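The Bromard Inheritance
by Ingrid Ridgeway
Paperback, 277 pages. Book 2 of the Kirkari Ghosts. Also in ebook.

Constance Delacroix has buried one husband and would like a quiet year. The late Captain Delacroix, who haunts the linen closet, has opinions about her new suitor. So does the suitor's wolfhound, who may be his uncle.
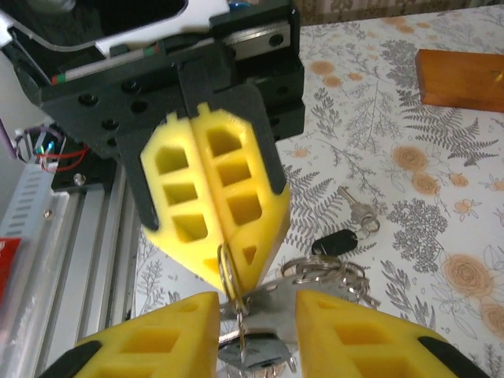 Yellow fingers, closed, over a patterned tabletop.

Set in a drafty seaside hotel in the 1890s, with a séance, a disputed will and one very slow carriage chase. Heat level: gloves come off by chapter nine. Readers of Book 1 will be glad to hear the goat survives. You can start here, though you'll wonder about the goat.

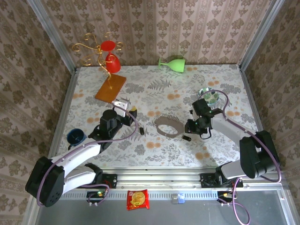

Format and extras

Trim size: pocket, if you have a coat with serious pockets
Bonus story: "The Furko Wedding," 60 pages, mostly wedding
Audiobook: read by Ultan Breathnach, who does all the ghosts and most of the weather
Signed copies: 135, ships in September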